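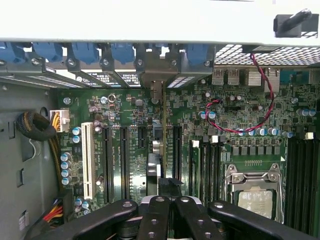 Figure 5. Rear interior of a desktop case with blue expansion-slot clips, perforated slot covers and the card slots on the board.

4.2 Slots, clips and the things people do to them

I'll admit I went into this part of the study thinking the expansion slots would be the boring bit. Drives get swapped, memory gets swapped, power supplies die, and the slots mostly sit at the back collecting lint. Then I started reading through the bench notes from the Cidham workshop and found page after page of grumbling about slot covers, so they got a section of their own.

The type of case I have in mind is the one in Figure 5, with the blue plastic clips pressing down on the slot covers. Blue plastic in an office desktop usually means "go ahead, touch me," and most of our participants knew that without being told. What slowed them down was mixing fasteners. If you look at the cover brackets you'll see small silver screws as well as the clips, and people who had just been happily flipping plastic would tug at a bracket for a good while before going off to find a screwdriver (I did it too, on my very first machine, and bent the cover).

Our sample for this section is 1006 desktops that came through Cidham and Dravalport, and from those we logged 2252 separate slot operations. I count an operation as any one cover or card coming out or going in. Opening and closing a clip without moving anything doesn't count, though I know the Dravalport bench logged a handful that way before we agreed on the rule in May. I went back and took those out by hand. The raw log has 2301 entries, so anyone comparing our numbers with the Vevotow export should expect that gap.

The other thing I wanted to look at was what sits close to the slots, because hands don't arrive from straight above like they do in the service drawings. They come in at an angle, over whatever cable happens to be there. The red-and-black twisted pair in the figure is a nice example! It comes down from behind the mesh, past the tall connector, and loops back to the left before it plugs into the board among the little components. A loop like that is easy to hook with a knuckle. We coded it as a "loose crossing" whenever a wire had enough slack to be lifted by a finger, and I was pretty generous about it. The white multi-pin power connector on the other side of the board, with its yellow and black wires, went under a separate code for wiring next to the slots.

Slot type mattered too, though in a way I hadn't planned for. Boards like this one put a white PCI slot beside black PCI Express ones, and the color difference did a lot of work for the less experienced people. They'd say "the white one" and everybody at the bench knew where to look. Among the black slots they had to fall back on length, and "the long one" is a pretty useless name when there are several long ones. Nuchit, the labeling kit we used in the second round, handles this with small stickers on the rear wall instead of on the board. I liked the idea more than the participants did. They kept reading the stickers from outside the case and then losing their place once they leaned over it.

I should say something about latches, since they came up in the interviews. People liked big handles, full stop, and black plastic ones got mentioned almost as warmly as the blue clips. The complaint was that a handle sticking out past the panel gets bumped when machines are stacked. We didn't time this and I wouldn't lean on it. The timing data we do have, for covers only, is in the next section.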